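Plurnell hand-held collection — FAQ for new collectors

Last edit 2018-05-14, Rui Cordeiro. Add questions at the bottom, I get to them when I get to them.
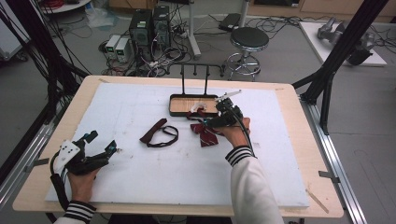
Read this before your first shift please. Most of what comes to my inbox is already answered here.

What am I supposed to be doing, in one line?

Doing small table jobs with a gripper in each hand, at a normal pace, so the model has examples to learn from. One job start to finish = one episode.

How many episodes do you want?

83 per task before we train anything on it. The accessories set (ties, bow ties, straps, anything with elastic) is at 27. So that one first if you have no other instructions.

How long should an episode be?

As long as the job takes. No target. If you're over 106 seconds the recorder closes the file by itself and you start again. Happens a lot with cloth, don't worry about it.

Do I have to use both hands?

Both grippers in hand, yes, always. Both busy at the same time, no. One can wait over the board while the other holds something. Just don't park it on the table — tracking gets confused and Aurora has to cut the episode.

Can I touch the object with my fingers?

Between episodes, sure. During, no. Not even a little nudge. If you did it, mark the episode bad and redo.

What if I drop something?

Keep going! Pick it up with the gripper and finish. Drops with a recovery are useful, we have far too few of them. Only stop if it lands off the table.

Where do the objects start?

Somewhere different every time. On the foam board, any angle, folded or not. People drift into placing the thing in the same spot and then the model only knows that spot. We lost most of a week to this in the first round — 185 episodes, strap in the same corner in nearly all of them.

Why a white board and not just the table?

Dark cloth shows up better on it. Also the jaws don't scratch the wood. It's taped down, leave the tape alone. If a strip lifts, press it back, and if it won't stick tell Vasco.

The tray and the rack, do those move?

Same place for a whole batch. New batch, shift them a few inches, write it in the log. Don't move them halfway thru.

Elastic cord keeps catching on the jaws. Am I doing it wrong?

No. It catches for everyone. Come in from above, close on the fabric part, let the cord hang. If it's hooked, open the jaws and shake gently. Pulling stretches the cord and then we need a new one.

Bow tie, where do I grip it?

Anywhere that holds. We want variety, so the knot sometimes, a wing sometimes. Not the same place ten times in a row.

What do I do with the cables?

Let them run down along your wrist and off the front of the table. If one crosses the board in front of the object, stop and sort it out. And mind your feet, there's cable on the floor behind the table too and it goes to the computers. Afonso has pulled one out twice this month.

The plate with the dots, can I hold the gripper there?

No. Dots have to stay visible and clean. Wipe with the dry cloth, nothing wet.

Sleeves?

Long is fine. Tight cuffs are better, loose ones get in front of the gripper. Roll up if you need to. No bracelets.

Stand or sit?

Your choice. The stool is on wheels so check it isn't rolling away before you sit.

Do I talk during the episode?

Doesn't matter, no sound is recorded. Afterwards type one short sentence of what you did. "Put bow tie in tray." That's enough. Don't write a story.

What counts as a bad episode?

Fingers on the object. Lost tracking (red light in the recorder window). Somebody leaning over the table. You stopped halfway to think for a long time. Clumsy isn't bad, clumsy is fine.

Should I delete the bad ones?

NO. Tick the box, leave the file. Aurora Henriques goes thru them and sometimes saves half.

I'm slower than the others, is that a problem?

No. Slow and steady trains better than fast and jerky, at least so far. Speed comes up on its own after the first hour or so.

When do I take a break?

Every 27 episodes, or sooner if your wrists hurt. The grippers are heavier than they look. Put them down, walk about, swap with someone.

Does the arm do this by itself yet?

Straps, sometimes. Bow ties, not yet. Next try on the arm is in June, when the accessories set should be full. Ask Abílio if you want to watch.

Who do I ask?

Hardware, tape, cables: Vasco Serrano
Recorder, files, log: me
Bad episodes, anything you're not sure you should keep: Aurora
Shifts and pay: Abílio Salgado

Can I take the objects home to practise?

Please don't, we had two straps go missing allready.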